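June, late morning

Spent the first hours on the Dallel draft, the part about picking mixed items out of a bin. Nipon Petchrat wants every rule tried on the bench before it goes to Vatell for comment. I agree with him, slow as it is.

Set 12 was the brush, the blocks and the other small stuff. Clamps checked first, both sides. The draft says to check them every 30 picks. I would make it every change of objects too, and I wrote that in the margin. 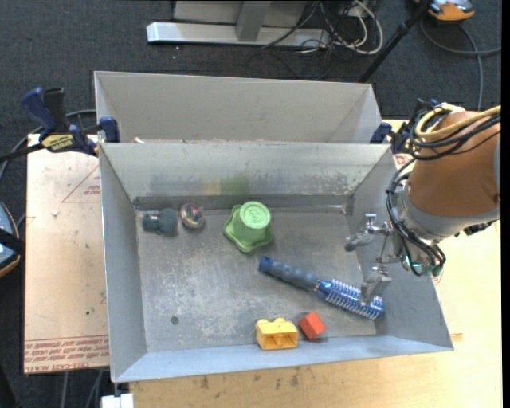
Notes for the draft

Cable rule: "secured along the arm" is too vague. Say how much slack is allowed at the wrist.

Bristles: a finger can land on the bristled end of a brush and the text has no word on where a grip counts. Needs a line.

Speed: keep the limit at 200 mm per second with a person at the table. Bozkurt asked for 300. No.

Stop button test goes in the log by name and time, before the first pick.

Afternoon

Typed it up, sent it to Nipon. Comment 812 is still open and I have no answer for it. Bought bread on the way home.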